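Como refazer as juntas de uma bancada de azulejo

Aplica-se a bancadas e revestimentos interiores com azulejo vidrado e juntas finas, de argamassa cimentícia. Não se aplica a juntas epóxi, que exigem outro método de remoção, nem a pavimentos exteriores.

Antes de começar

Confirme que os azulejos estão bem fixos. Bata em cada peça com o cabo de uma chave de fendas: um som oco indica falta de cola, e nesse caso a peça deve ser levantada e assente de novo antes de se tocar nas juntas. Em obras anteriores a 1995 convém verificar também o suporte, dado que muitas bancadas foram assentes sobre madeira sem impermeabilização.

Material necessário

Raspador de juntas com lâmina de carboneto
Aspirador com bocal estreito
Argamassa de juntas de grão fino, na cor pretendida
Talocha de borracha dura
Esponja de poro fechado e dois baldes
Fita de pintor
Silicone neutro para os encontros com paredes e perfis

Remoção da argamassa antiga

Proteja com fita os perfis metálicos e as arestas expostas. Passe o raspador ao longo da junta, sem inclinar a lâmina, até libertar pelo menos 2 mm de profundidade. Trabalhe primeiro todas as juntas num sentido e só depois as perpendiculares – os cruzamentos são o ponto onde o vidrado lasca com mais facilidade. Aspire e passe um pano húmido. Deixe secar.

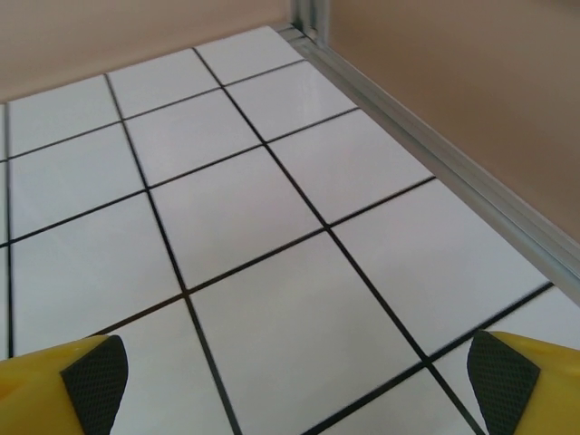

Azulejo branco brilhante com junta preta fina; à direita, perfil de alumínio.

Escolha da cor

A junta escura disfarça a sujidade, mas evidencia qualquer desalinhamento e pode manchar vidrados com microfissuras. Faça um ensaio num azulejo solto ou num canto pouco visível. Com juntas claras o risco de mancha é menor, embora a manutenção seja mais frequente.

Preparação e aplicação

1. Deite a água no balde e junte o pó aos poucos, nas proporções da embalagem. Misture até obter uma pasta sem grumos, deixe repousar 8 minutos e volte a misturar. Não acrescente água depois do repouso.

2. Aplique com a talocha na diagonal em relação às juntas, pressionando para encher toda a profundidade. Retire o excesso com a talocha quase na vertical.

3. Quando a superfície da argamassa perder o brilho, limpe com a esponja bem espremida, em movimentos circulares leves. Mude a água com frequência. Uma esponja encharcada arrasta pigmento e deixa a junta com tom irregular.

4. Depois de seca a película esbranquiçada, remova-a com um pano de algodão.

Encontros e perfis

Nas ligações entre a bancada e a parede, ou junto a perfis de alumínio, não use argamassa. Os materiais dilatam de forma diferente e a junta rígida acaba por abrir. Aplique um cordão contínuo de silicone e alise-o de uma só vez.

Cura

Evite água sobre a bancada durante mais de 8 horas – o prazo exato consta da ficha técnica da argamassa e aumenta com o frio. O selante de juntas, se for usado, aplica-se apenas com a cura completa.

Texto: Ximena Urrutia
Revisto em fevereiro de 2026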